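Brakmont Small Table Tasks

A data card for the recordings of everyday handling on and around a small side table.

Summary

Brakmont is a set of short recordings of things being put on, taken off and moved about a small side table. There are 732 recordings in this release. They are meant for people who study how everyday objects are picked up and put down, and who want a plain, repeated setting in place of a full room.

The name covers this release only. An earlier set, Polarmont, used a shelf and is kept in its own folder with its own card. File names in the two sets overlap, so please don't unpack them into the same place.

What the activity is

Each recording follows one short task. The tasks are written on a sheet kept with the set (tasks.txt) and use everyday wording:

put the tin on the table
take the tin off the table
move the tin to the far side
turn the table and put the tin back
put two things side by side
clear the table

"Tin" in the task sheet is a catch-all for any small round container with a lid. We kept the one word because people reading the sheet out loud found it easier. If you need to know which container was used, look in the column called item, not in the task text.

"Clear the table" ends when the last thing is on the board. It doesn't matter where on the board it ends up.

The setting

The side table is a miniature one, low enough to stand on top of a full-sized work table. Its top is black with a dark wood grain and it stands on thin black metal legs. Underneath it is a large white board laid over the work table, which is light wood. Objects start on the board, on the side table, or on both, depending on the task.

We chose a dark top on a white ground after trying it the other way round in the Riviere trial, where pale objects were hard to tell from the surface at the edges. Dark objects now have the same trouble on the side table, though less often. Keep this in mind if you sort by item colour.

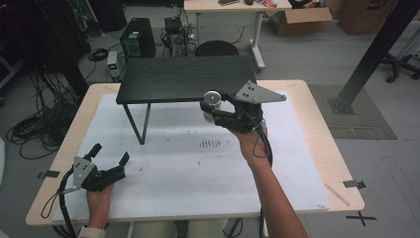 The board is a working surface and has picked up marks. There are faint reddish-brown stains and smudges on it, with a group of short dark streaks near the middle. We haven't retouched any of them. Anyone using plain colour differences to find objects should mask the board first, or at least check the middle of it by eye, as the streaks have been labelled as objects by mistake in the past. Corrections to those labels are listed in changes.txt.

Tape along the edges of the work table and on the floor is not part of any task and has no label of its own.

Objects

The objects are small household things that can be held in one grip: lidded containers, cups, small boxes, spoons and a few bits of stationery. A full list is in items.csv, with height and width in millimetres. Weights are given for empty containers only. Some were filled with rice for part of the work, and those recordings have "yes" in the filled column.

Shiny metal items reflect the board and sometimes look white along one side. We left the outlines as the labellers drew them, so an outline may stop short of the real edge.

Labels

Every recording has a start, an end and a task. Most also have the moment of first contact and the moment of release. Where the two sides of the work are doing different things, there is one line for each side, marked L or R. L and R are always the left and right of the person doing the task.

Outlines were drawn on 2,000 stills taken from across the set. Of these, 261 were drawn a second time by another labeller, and both versions are included so that you can compare them. The second set is in outlines_b.

Release was the hardest thing to agree on. We settled on the first moment when the item stands without being held. If it tips over afterwards, the release stays where it was and the note "fell" is added.

Folders

recordings: one folder per recording, numbered from 001
labels: one text file per recording
outlines and outlines_b: stills and outlines
items.csv, tasks.txt, changes.txt: as above

Labels were written with Zoler, but they are plain text and open in anything. Times are in seconds from the start of the recording. No recording is longer than 90 seconds.

Known problems

The side table was not fixed to the board and may shift during a task. Its position is labelled at the start and end only.

The word "far" in the task sheet was read in two ways. In most recordings it means away from the person, but in a small number it was taken as the far end of the board to the right. Those have "far-right" in the note column.

Spoons are under-represented and appear mostly in the clearing tasks.

Changes

The January update corrected streak labels, added the filled column and renamed "beaker" to "cup" throughout. Older label files still load, but will show both words.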